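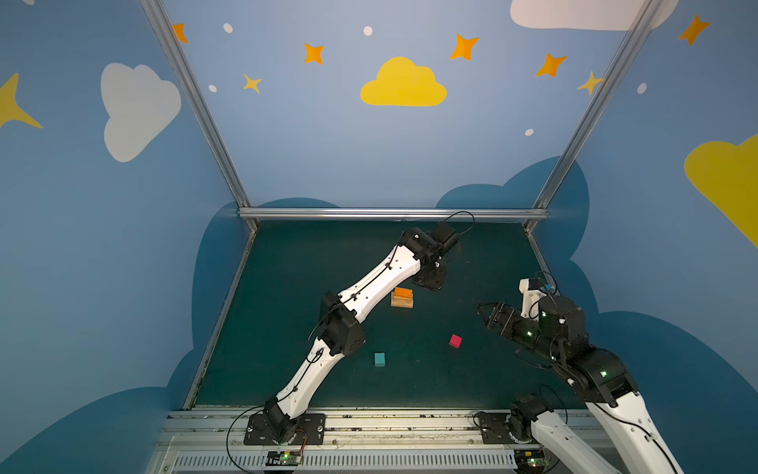

Eetu Eskola asked whether painted wooden blocks can go into a bucket of soapy water along with the plain ones. They should not. Water gets in at the corners, where the paint is thinnest, and lifts the coat from the edge inward. Plain blocks suffer too: the end grain swells and the faces no longer sit flat when stacked.

Cleaning painted blocks

Wring out a cotton cloth in lukewarm water with 2 drops of dish soap per quart. Wipe each face once, then go over it with a second cloth and clean water. Stand the block on a rack with air on all sides. Do not use the oven, a radiator or direct sun.

Cleaning unpainted blocks

Brush along the grain with a dry nail brush. If a mark remains, sand it lightly with a 100 grit sponge and finish with something finer. Leave printed end faces alone, as the ink comes off in one or two strokes.

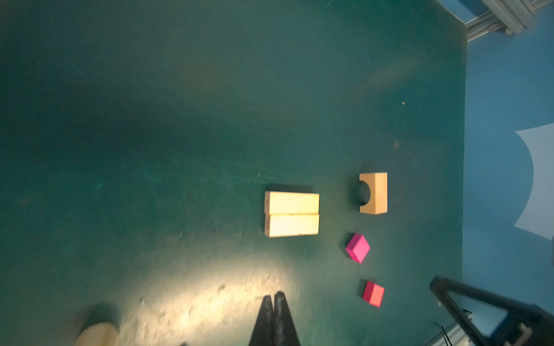 Arches need one extra step. Dust packs into the inside of the curve, and a flat sanding sponge will round over its two edges. Wrap the paper around a dowel slightly smaller than the cutout and work from one face to the other.

Green painted tabletops

Fine scratches and pale smudges show more on dark green than on light colors. Try a damp melamine sponge on a corner first, since it dulls gloss paint. Specks that stay after wiping can be lifted with a plastic scraper held nearly flat.

Storage

Keep painted and plain pieces in separate trays. Fresh paint can stick to bare wood under pressure for roughly three weeks after it feels dry.

Revised August 2018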